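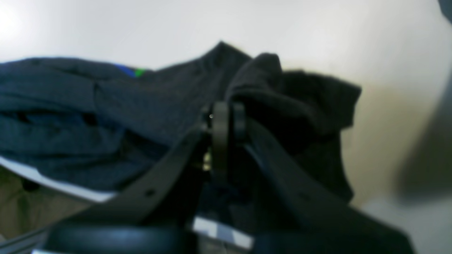 Navy clothing, folded and crumpled.

Print this page | E-mail this page

Gridell folding table, white top
Reviewed by Rocío Serrano

I bought the Gridell for sorting and folding laundry in a spare room, replacing a Wallner table whose leg locks had worn out. The Gridell is 72 inches long and 30 inches deep. That depth takes an adult shirt laid flat with the sleeves out.

The white top is the main reason to choose it. Navy and black are hard to tell apart on a dark counter, and on white the hems and side seams of dark garments are easy to find. Lint also shows clearly -- wipe the top before starting a white load.

The surface has a slight texture. Cotton stays where it is put, and synthetics slide a little on the second fold. The center seam is flush to the touch, though thin fabric can catch on it if dragged lengthwise. 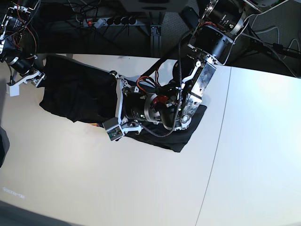 Load and stability

Skosham, the dealer, lists the limit as 205 pounds evenly distributed. I have not tested that figure. With full piles at both ends there was no visible sag. Leaning on one corner produces some sway, less than on the Wallner. The feet do not adjust, so an uneven floor needs a shim.

Print this page | E-mail this page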